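Packing a Single Mug: Retail Box Trials
Final report, packaging module

1. Background

The Wamden gift range is sold as one mug in one carton. Returns for chipped rims and broken handles led the course partner, Choo, to ask for a review of how the mug is packed at the bench. The project compared the present carton with a sleeve of moulded pulp, Meltix, and recorded the packing stage separately from the drop stage. Trials ran on Thursday mornings in August.

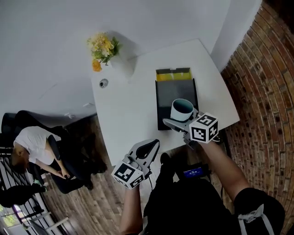 The packing bench was cleared before each trial so that only the items under test and a vase of flowers in the far corner were on it. One mug and one carton were used at a time. The box was laid lengthways with its far end open and the yellow inner section showing, and the mug was brought over the near end. A mug with a teal-green interior and a pale outside was used in this part of the work, as marks on the inside of the rim are easier to find against a darker glaze. Each mug was checked under a lamp before and after packing.

2. Packing stage

A total of 40 packs were made. The packer was told to keep the mug upright until it was level with the opening, then turn it so that the handle faced the flap. In 3 packs the handle caught on the flap and the mug had to be taken out and turned again. No chips were found at this stage. Mean packing time was 23 seconds. 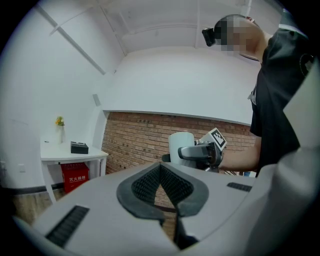 Catriona Gunn
Student, second year, packaging and materials
Supervisor: Kenneth Dalgleish

3. Drop stage

Closed packs were dropped from 400 mm on to a steel plate, base first and then on one long edge. Packs with the Meltix sleeve showed no damage to the rim. Packs without it showed rim chips on the edge drop only. Handle damage was not seen in either group, so the broken handles among the returns could not be reproduced at this height.

4. Limits

Only one mug shape was tested. The Furura tall mug has a narrower base and may sit differently in the sleeve. Corner drops were left out for lack of time and should be added if the work is repeated.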